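Drinks Counter and Long Table, Upper Hall, Canamdale
Progress report to the Eskola fund, period ending April
Prepared by Octavian Bratu

1. Where the money stands

The grant for this part of the building was 2623. Of that, 1449 has been spent, nearly all of it on furniture and the counter. A further 200 is committed to Trudholm for replacement chair feet and has not been invoiced. What is left is meant to cover cups, plants, bins and small repairs through the summer, and I think it will, provided we don't buy anything else that was recommended to us in a slide deck.

I was asked to report on whether the hall is "working as a shared social space." I can report on what was bought, where it was put and what people have told us. I'm less sure about the rest, and I would ask the fund to treat the satisfaction figure in the last report with care. It came from a form left at the counter, and the people who fill in a form at a counter are the people who already like the counter.

2. The counter

The white counter is in and in use. The original plan had drinks served at one end and dirty cups returned at the other, with a sign for each. The signs lasted a week. People put a cup down on the nearest bit of edge, and I don't see that any sign is going to change it. Emanuel Pană has proposed a raised lip along the edge. Trudholm quoted 156 for it. I have not approved this. A lip would stop a cup sliding and do nothing about a cup being left.

The dark gray bin was moved closer to the counter after complaints that it was too far away. We now have complaints that it is too close to the flowers. The little pot of yellow ones stays where it is for the time being. They are cheap and they look all right, and moving the bin a second time would mean we had spent more staff hours on the bin than on the chairs.
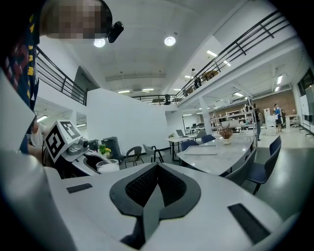

The plan also promised a "mixed cup system," meaning clear disposable cups for people passing through and glasses for people who sit down. Both are stocked. Whether it saves anything is another matter. The business case assumed most visitors would take a glass, and there was no evidence for this in the file when I went looking. We have started logging how many sleeves of disposables get opened each month. Until there are three months of that log I would rather not claim a saving, and I would ask that the claim in the autumn summary be taken out.

3. The partition

The tall white partition was inherited, and it has turned into the most argued-over item in the hall. The original note says it would cut down noise from the open floor. It goes up as far as the mezzanine and no farther, so sound comes over the top and along the railings as before. Two people on the upper level told Emanuel they can follow conversations held downstairs. I believe them.

What it does do is give the area a back. Some people like that. I would leave it alone and stop describing it as an acoustic measure.

4. Tables and seating

The long white table with the gray top is the one purchase I would defend without notes. It seats a small group, it wipes clean, and it has not wobbled. The navy chairs are comfortable enough for an hour. Their feet mark the floor when they are dragged, hence the order with Trudholm, and I would point out that the sample chair we were shown had different feet.

The agreed layout keeps five chairs at the long table. More get pulled over when a group is large and then don't go back. We tried a floor plan taped to the wall and it was ignored as thoroughly as the signs.

The smaller white table is meant as a spot for one person with a laptop. It gets used that way, with a gray chair that was left over from another room. Eskola's reviewer asked for a second one. I am not convinced. One person sitting alone in a big bright room seems fine to me, and two small tables side by side would just be a long table with a gap in it. 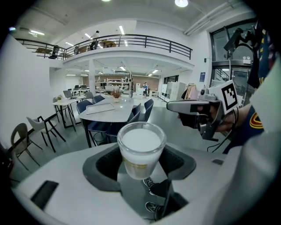 Milk needs its own line in the budget. It was folded in with "consumables" and it goes faster than anyone planned for, partly because a good number of visitors want a plain glass of it and take no coffee at all. The supplier's weekly order was written around coffee. Emanuel has raised the order from April and will report on what gets thrown out, which is the number I would want to see before agreeing to any larger fridge.

5. Plants

The plan called for "greenery throughout." We have small pots. The one with reddish-brown foliage on the long table looks dry, and I have had two opinions on whether it is supposed to be that color. If it's dead by the next report it will be replaced with another of the green ones like the one on the laptop table. Please do not fund the plant wall. Tarketwood put one forward along with their flooring quote and I can't find a maintenance cost anywhere in it.

6. Floor

The gray floor is holding up apart from the chair marks. Tarketwood advised a full recoat this year. Their inspection took less time than parking did, and the firm advising the recoat is the firm that would sell it to us. I suggest we fit the new chair feet, clean the marks, and look again after the summer.

7. Requested from the fund

Permission to move milk to a separate line. No decision on the counter lip until the next period. Agreement that the satisfaction figure is dropped, or else collected again by somebody walking the room with a clipboard at 3 p.m., when people are there.

Cup log and milk waste sheet to follow from Emanuel.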